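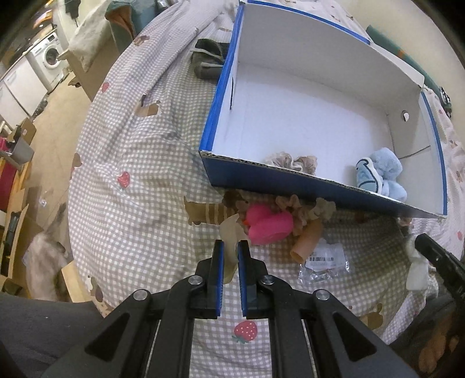 Strawberry and bear print, gingham check.

Speaker notes — sleep talk, Girkberg library
By Emmanuel Urio, 10/27/26
Last updated: after the Dirton run-through

Okay, start slow, people are still finding chairs. I slept badly for 11 years and blamed the mattress. Bought a new one in August. Still awake at three! (Pause, they usually laugh.)

Then the boring stuff that helped me — same wake-up time every day, weekends too, and no phone in the bedroom. I bought a $6 alarm clock and it's ugly and I love it. Mention the Tovar night shift folks here, they have it harder and I don't want to sound smug.

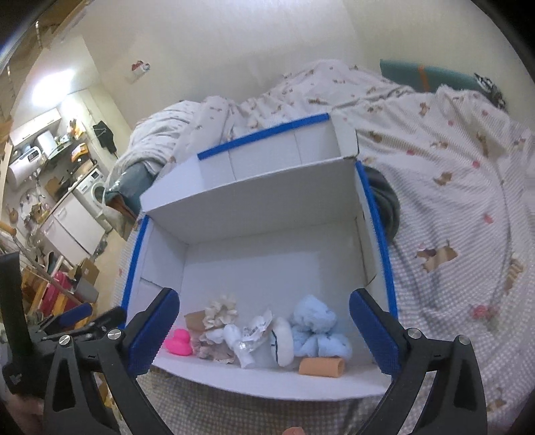 Should I stay in bed if I can't fall asleep? Get up after a while, sit somewhere dim and go back when you're drowsy.

Skip the caffeine part if we're running late. Handouts are by the door, and please take one for a neighbor.

Comments
Marge: Heard this in Nadthorpe, the wake-up time thing was rough for a week and then fine.
dpk44: is the handout online?
Emmanuel: Not yet — soon, I hope!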